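Toy Food and Play Dishes: Your Questions

Families borrowing from the Cleteo play shelf in Stultville tend to ask us the same handful of things, so I've gathered the answers in one place. Get yourself a coffee, I do go on a bit.

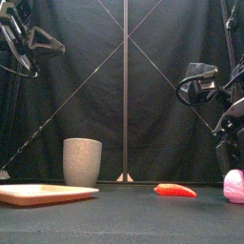

What comes in a kitchen set?

It varies, and we like it that way! A set usually has something to serve on, something to drink from and a few pieces of food. We have 40 sets out on loan in a good month, and I don't believe any pair of them matches exactly. The contents card tucked inside the bag is the one to go by.

Can we ask for certain pieces?

Please do. Some children only want to make soup, and some want nothing but vegetables (my own nephew ran a carrot shop under the stairs for a whole winter). Write it on the request slip and we'll see what's on the shelf. The tea things go quickest, so it helps to put down a second choice.

Is it all right to use real cups along with the toys?

Many families do, and children love the weight of a proper cup in their hands. Small ones without handles are easy for little fingers to wrap around. I'd pick something you wouldn't cry over -- a cup from the back of the cabinet is just fine -- and keep it on a low table or a rug.

How should we wash everything?

Warm water, a drop of dish soap and a soft cloth will take care of the plastic pieces. Leave them on a towel overnight, and turn trays and bowls upside down so the water doesn't sit in the corners. Please don't put anything in the dishwasher. We lost a lovely set from Midtbø that way, and it came out looking like a candle.

What age are the sets for?

We suggest 2 and up, with a grown-up nearby. Older children still borrow them too, and an 8-year-old will run a far stricter restaurant than any toddler.

We lost a piece. Are we in trouble?

Not a bit. Look under the couch, then look in the real refrigerator, where a surprising amount of toy fruit ends up. If it still hasn't appeared, leave a note in the bag and we'll change the card.

Do you take donations?

Gladly, as long as nothing is cracked or sticky. Drop them at the Codudton desk before 4 in the afternoon and ask for Arben Dimitriou, who keeps the shelf in order. Our list stands at 109 pieces of play food right now, and we're always short of bread.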